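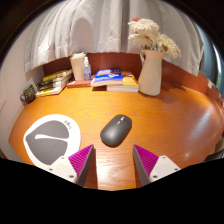

*Fingers open, mouse between the pads and the vase.*

### Swapping the finger pads

I do this every 7 weeks on our Drarico hand gripper, or sooner if the ridges look shiny.

1. Open the fingers all the way and switch off.
2. Undo the three fasteners on each plate. Keep left and right apart – the pads are mirrored, and I've mixed them up twice!
3. Seat the new pads with the tips pointing in toward each other.
4. Snug everything down by hand, then go 2 clicks on the small driver.

**Caution:** no thread glue (ask Tatu about July).

**Note:** I test on a computer mouse first. Log the swap on sheet 965.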